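Majali cell, notebook, April 2024
Bin shift / hose rub / finger tip

Carrying on from Hanan's page. State when I got to it: cell stopped, arm parked high, bin moved by someone or something, pick offsets all over the place. Her note said "grips fine on the left, misses on the right, gets worse towards the back". That smells of rotation to me and not a camera fault, so left the camera alone to start with.

Cycle counter 983 since the last time anybody reset it. Did NOT reset. Please leave it till the hose business is closed, I want the number to go in the log next to the wear.

Bin first. Took hold of the far wall and pushed. It gave. Not much but you could feel it, and it didn't come back to where it started. Bar clamp on the corner was done up but the lower pad had crept off to one side so it was pinching on the lip of the bin and hardly on the board at all. Backed it off, wiped both faces, re-seated, did it up by hand. No pliers on the handle please, that is how the last one went.

Squared the bin up to the old marks with a steel rule before clamping. The marks themselves I trust for a rough position only. The tape is the blue stuff and the edges lift when people lean on the board. If we want something to measure from we should scribe a line, or put in a proper stop block. Hala has been saying this since February. She is right, adding it to the list at the bottom again.

Then re-taught the bin frame. Slow mode, pendant in hand, gate closed behind me. Order I used, writing it down as the sheet in the folder is for the old bin and will send you wrong:

- tool: check the active tool is the finger one and not the pointer. Lost twenty minutes to this last time
- origin: near left inside corner of the floor
- along: near right inside corner
- plane: a point well up the floor towards the far wall, NOT on the slanted panel
- save under a new name, do not overwrite, old frame kept as bin_old

Touch the floor with a strip of paper under the tip, stop when the paper drags. Same paper each time. Keep away from the holes in the floor, I put the tip straight over one on the first go and wondered why the plane came out tilted.

Result: new frame against old one shows a shift and a twist, twist is the part that matters. 13 mm out at the far right by the time you get there. Explains Hanan's misses completely, the pattern is just what she wrote down. Good note, saved me a morning.

Typed the new frame into Bisari by hand (import still broken, it swaps two of the angles, see earlier page). Read the numbers back aloud to Hanan off the pendant while she checked the screen. Do it with two people, it's a stupid thing to get wrong alone.

Hoses next. With the arm stretched to the far corner and the wrist turned right over, the bundle pulls tight over the joint and rubs. Found a polished patch on the outside of one of the cables and a flat on the pale hose where it lies against the casting. No leak. Checked with soap solution along the whole run and at both fittings, nothing. But it won't last.

Cut the old ties off (snips flat to the tie, never towards the hose). Let the whole lot go slack, then ran the arm through the five worst poses by hand to see how much length it wants. It wants more loop at the wrist end than we had been giving it and less up on the link. Pulled the extra through and re-tied loose. The loop now stands out from the arm quite a bit, looks untidy, leave it alone. Anyone who tidies it up will be back here in a fortnight. 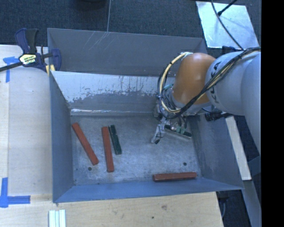

Ties: you should be able to turn them with a finger. If the tie bites it is too tight. Hook and loop would be better at the wrist, we've run out, asked Hanan to put it on the order.

Ran the reach test afterwards, empty gripper, slow. Corners of the bin in turn and then the middle, wrist both ways in each. Cable just brushes the wall at near left if the wrist goes the long way round. So I have limited that joint in the pick program so it can't choose the long way. Limit is in the program and not in the arm config!! If someone writes a new program it wont have it. Put a comment at the top of the file.

Finger tip. The black tip had a nick in it on the inside and it was turning on its screw. Took it off, cleaned out the thread, fitted the spare from the Fastmont drawer, low strength thread lock, left to cure over lunch. That was the last spare. The new one sits a hair longer than the old one so the tool length had to be done again:

- old length out of the tool data, written on the back page
- four-point method, against the fixed spike
- error came out worse than I liked first time, one of my four poses was nearly the same as another. Spread them out and did it again, fine
- new length saved, pendant and Bisari both

NB after changing the tool length you have to re-check the bin frame, as that was taught with the old tip. Yes I did it in the wrong order. Touched the floor in three places with the paper again, corrected the height only, the rest held. Next person: tip first, THEN frame.

Also checked the gripper opening. Commanded open and closed a dozen times with nothing in it and it comes back to the same place. Then closed it on a red bar and on a green one held in my hand (slow, low force, and yes with the enabling switch, fingers clear). The red ones are easy. The greens with the notched edge are the ones it drops, if the finger lands in a notch the block swings. Nothing mechanical to fix there. Asked Hala if the pick point can be kept off the notches. She thinks yes with a change to the mask, no promise on when.

Trial run, same mix of red and green as Hanan had been using, thrown in by hand any old how, low speed to begin with:

First lot: all reds out clean. One green missed, arm went to the right place but the block was hard up under the slanted panel and the approach got refused. Correct behaviour. Moved it out by hand with the cell stopped.

Second lot: good. One red lying hard along the near wall, it got it on the second attempt. Finger went down between block and wall with hardly any room, a bit close for my taste. Raised the wall clearance slightly. May cost us some picks at the edges but I would sooner lose a pick than another tip.

Third lot: vision found a block that wasn't there. Up at the bright strip at the foot of the slanted panel. Hala says it sees the shiny edge as a pale block edge when the lights are all on. Turned off the row of lights nearest the wall and it went away. Turned them back on and it came back, so that's that one settled. Proper answer is to dull the panel or mask it out. Don't paint it! The paint we tried before came off in flakes and got into everything. Hala will mask it.

After that left it going at working speed while I did paperwork, with Hanan feeding it. No stops other than the two we caused ourselves by opening the gate.

Things I looked at and left as they are:

Scuffs on the bin floor. Ugly but flat, ran the rule over it both ways. Does make the camera's life harder, see lights above. New bin is not worth it before the Prolonberg visit.

Bolts at the base. Marks on the heads still line up.

Noise at the wrist when it turns slowly. Was there in Feb, same now. I listened with a screwdriver against my ear for a good while and can't make it get worse or better. Keeping an ear on it.

Backup taken of the whole controller after everything, on the stick in the folder and on the share. Program checksum thing on the share complained about the name, ignored it, the file opens fine. Parts value on the Fastmont quote for tips plus a spare finger is 1,734 with delivery, seems steep, Hanan to ask whether that's for the set of ten or the set of twenty. Don't sign till we know.

TO DO
stop block or scribed line for the bin (me, if I can get the board off without losing the frame)
mask on the shiny strip (Hala)
mask / pick point for notched greens (Hala, later)
hook and loop, wrist end (Hanan)
tips, ordered once the quote is sorted (Hanan)
frame sheet in folder, throw away the old one and type up the list above
Bisari import, angles swapped, chase again
look at the hose flat at the next 500 cycles and measure it, put the number on this page

Key for the cell is back on the hook. Air left on, arm parked, brakes tested before I went. If the bin moves again look at the clamp pad before you touch anything on the pendant.

Hanan, your torch is in the Fastmont drawer.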